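Teaching > Packaging and Materials > Year 2 > Handouts

Filed under: Course notes, Small containers

Unit 5: Headspace and closure in small bottles

Headspace is the volume left between the liquid and the underside of the closure. It allows for thermal expansion and for variation in fill. For the Vinmont 50 ml round, the working figure is 2 ml. Too little and the liquid bears on the liner when the bottle warms; too much and the label claim looks doubtful to the buyer, even where the contents are correct.

White bottles hide the fill line. Level cannot then be judged by eye, and filling is checked by weight – tare first, then gross, on the same balance.
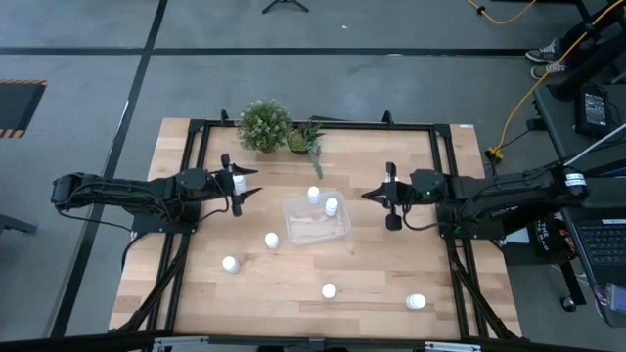
Oi-ling Fang objects that weighing alone is not enough: a correct net weight says nothing about headspace if the wall thickness has drifted, as the brimful volume drifts with it. The objection stands. Brimful volume should be measured on empties from each mould cavity before filling starts, using water at room temperature, and recorded against the cavity number.

Closure torque is treated separately. Application torque is set on the capper; removal torque is measured after a rest period, and is normally the lower of the two. Do not compare figures taken with different liners.

Reading: Flokberg data sheet 1397, section on liners. The Zein worksheet is due in March.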